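Samer Sleiman Wants You to Go to Bed

Posted May 30, 2024

Samer Sleiman has coached lifters in Larkham long enough to have heard every question about creatine there is, and he would like to be asked about something else.

"People will spend $39 on a tub of powder with a wolf on it," he says. "Then they sleep five hours and want to know if they bought the wrong wolf."

We're sitting in the back office at Haddadin, the gym he has run since he quit a desk job in insurance. It has one window and two chairs, both of which lean. He drinks tea out of a shaker bottle and sees no problem with that.

His own conversion came late. In his twenties he trained at four in the morning because a magazine told him champions did. He stalled on the bench press at 165 pounds for most of a year. "I changed my grip, I changed my shoes. I bought a belt. Then I got the flu in November, slept like a dead man for a week, came back and added weight. I was furious. I'd paid for that belt."

These days he gives new clients a notebook and asks them to write down when they turned out the light. Most of them lie for the first two weeks, he says, and he lets them. By the third week they get bored of lying and the numbers drop.

I ask about naps. He is in favor, with limits. "Set an alarm for 30 minutes. Past that you wake up at dinnertime and you don't know what year it is."

And gadgets? He tried a ring, a watch and a strip that went under the mattress. They disagreed with each other every morning, so he fired all three. He has the same view of mattresses that cost more than his first car, and of pillows with a user manual.

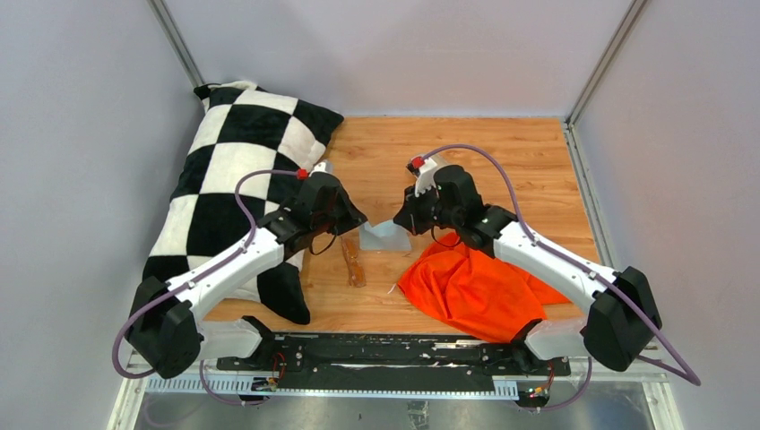

"If your neck doesn't hurt in the morning, you own a good pillow," he says. "Congratulations. Go spend the money on groceries."

The rest of his advice would not fill a pamphlet. No coffee after lunch. Keep the room cool. If you trained late, eat something, and don't lie there hungry feeling noble about it. A client once asked him for the advanced version and he told her to do the same thing on Saturday.

Before I leave I ask what time he got to bed last night. He looks at the tea for a while.

"There was a game on," he says.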